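Take 57

Fifty-seven, and her arms ached. Venla Räsänen had the rig on since five. Tea gone cold somewhere. Farah said keep going, Kastitz wants the lot by August, so she kept going.

"Left hand in. Slower."

"That was slow."

"It was a blur, Venla."

Pink bowl. Two orange things in it, one wrinkled, one round. Wrinkled one first, always. She moved, and the silver arms moved, and the black gloves went where hers went, near enough.

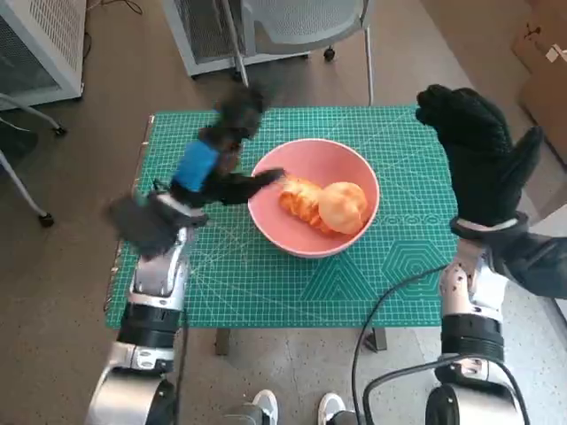 Take 58

Reset. Breathe. Farah read out the count from Sumadstead, 1,523 good ones, and they wanted more with the left.

"Does it know it's me?" Venla said.

"It knows wrists."

She thought about that to long. Her mum reached for things the same way, elbow out, a bit greedy. Her gran too. So that would be in there now, in some warehouse, some kitchen, an arm going for the fruit like a Räsänen.

"You've stopped."

"Sorry."

"Do you want to bin it?"

She looked down at her white trainers on the carpet. Shook her head.

"No. Keep it. Go agian from the bowl."

Left hand out. Elbow wide.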